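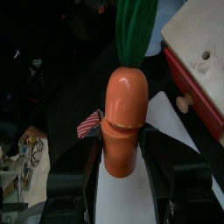

My sister got married in October, and I made the cake, and I am still so happy about it that I've been putting off writing this post for fear of using up all the exclamation marks at once. So let me start with the part I was most scared of, which was the carrot cake tier.

Lena and Konrad (that's Konrad Stöckli, my brand new brother-in-law!) wanted three different cakes stacked into one. Bottom tier almond and apricot, middle tier carrot, top tier lemon. I said yes on the phone without thinking and then spent the whole summer thinking. Carrot cake is my favorite thing to eat and a really lousy thing to build with. It's wet, it's heavy, and it goes on getting softer for two days after you bake it. Put a lemon tier on top of that and drive it up a mountain road and you have a very expensive trifle.

I baked five test versions between June and September. My coworkers were extremely supportive of this process.

The first one was the recipe I've used since college, with oil and brown sugar and crushed pineapple. Delicious, and it bulged at the sides like a mattress the minute I put any weight on it. Version two had no pineapple, less sugar, and was so dry that even Dave from accounts left some on his plate. The third was the turning point. I grated the carrots on the fine side of the grater, salted them with a tiny pinch, let them sit in a strainer for half an hour and then squeezed them in a dish towel. You would not believe how much juice comes out. I boiled that juice down with a spoonful of honey until it was syrupy and brushed it back onto the baked layers, so all the flavor stayed in and the crumb stayed firm. Four and five were just fiddling with the spice. I ended up with cinnamon, a bit of cardamom, a lot of orange zest and toasted hazelnuts instead of walnuts, because Konrad's mother can't have walnuts.

The other thing that helped was baking thinner layers. I used to bake one tall cake and split it, and I'm done with that. Four shallow layers bake evenly, they don't dome, and you don't have to stand there sawing with a bread knife while holding your breath.

Now the frosting. I love cream cheese frosting with my whole heart, but it is not going on the outside of a wedding cake that has to stand in a warm room from four in the afternoon until after dinner. What I did was put a thin layer of cream cheese filling inside, fenced in with a piped ring of stiff Swiss meringue buttercream, and then the same buttercream all over the outside. Everybody got the tang they wanted and nothing slid. If you take one thing from this post, please let it be the buttercream fence! Pipe it a little taller than you think you need and then press the next layer down gently until it's level.

Color was a whole conversation. Lena had sent me a picture of her bridesmaids' dresses, a sort of dusty apricot, and I tried to match it and got salmon, then peach, then something that looked like a Band-Aid. In the end I left the buttercream its natural ivory and let the flowers do the color. So much better. The flowers came from Flindano, a tiny flower studio two streets down from Lena's apartment, and they put together ranunculus, little spray roses and some trailing jasmine, all grown without sprays, with the stems already wrapped for me. I had asked for enough to make one crescent down the side. They gave me so many that I did the crescent, a cluster on top, and a ring around the board, and there were still enough left over for a jam jar in the ladies' room.

The venue was an old farmhouse inn called the Holzer, at 1,088 meters, and the elevation is painted right above the front door, so that's a number I'm never going to forget. I had worried about altitude but only for the baking, and I baked down in the valley in Lena's kitchen, so the cakes didn't care. What I hadn't thought about was the road. It's 14 kilometers of switchbacks, and I'd been picturing a nice straight drive like the one from my house to the grocery store.

I carried the tiers up separately, each in its own box, chilled hard overnight. I lined the trunk with that rubbery shelf liner, set the boxes on it, and wedged rolled towels between them. My husband drove. He drove so slowly that a man on a bicycle passed us, uphill, and waved. I sat in the back seat turned around the wrong way with one hand on the carrot tier the entire time, and I was green by the time we got there, but the cakes were perfect. There was one dent in the lemon tier the size of my thumb, and I put a ranunculus on it.

Stacking took me less than an hour. I'd already cut the dowels the night before, which I cannot recommend enough if you get nervous hands like I do. Cut all the dowels for one tier the exact same length, even if the cake itself is a hair lower on one side, and the next tier will sit level. I used thick bubble tea straws in the lemon tier to hold up the flower cluster and wooden dowels everywhere else, plus one long sharpened one down through the middle of the whole thing. Hammering a stick through a cake your sister is about to cut is a very strange feeling.

The innkeeper, Meinrad Egger, came in while I was doing that and stood there with his arms folded. He told me his wife had made every wedding cake at the inn for years and that she'd used a knitting needle. Then he went away and came back with a heavy round walnut board (clean and wrapped in paper, and kept well away from the food on account of Konrad's mother, we put a proper cake drum on top of it) that she used to set them on. It was beautiful. My rented silver stand went straight back in the car.

A few things I'd borrowed or bought that turned out great: the turntable is a Plekeo, secondhand, and heavy enough that it doesn't wander across the counter when you're smoothing. The tall bench scraper is from Curero and I've had it for years. I had packed a repair kit too, with extra buttercream, a small offset spatula, paper towels, spare dowels and a damp cloth, and I used everything in it except the dowels.

The party was 38 people, so three tiers was way too much cake, and I knew that, and I did it anyway. They cut it after the speeches with an enormous bread knife while Konrad's uncle played the accordion. I was standing by the door to the kitchen with my shoes off. Lena took her first bite from the carrot tier, looked across the whole room for me, and put her hand on her heart, and well, I had to go stand outside with the cows for a minute.

The carrot went first! All of it. Lemon second. There was a good bit of almond left, and we ate it for breakfast on the terrace with coffee and it might have been even better the next day. Lena and Konrad took the last piece of each home in the freezer bag, although Konrad has already confessed that the lemon is gone.

Several of you asked in the comments last time for the timeline, so, quickly: I baked the almond and carrot layers on the Tuesday and wrapped them twice while they were still barely warm. Lemon the day after. Fillings and crumb coats on Thursday morning, final buttercream that same evening with the kitchen windows open, and then everything into the fridge overnight. Flowers went on at the inn on the wedding day itself, at the very last moment I dared.

I'm going to type up the carrot recipe properly this weekend, with weights, once I've found the sheet of paper with version five on it. It has buttercream all over it and I think it's still in my coat. I'll do the almond one too if anybody wants it. And my cousin has just gotten engaged and has been asking me, very casually, how I feel about chocolate.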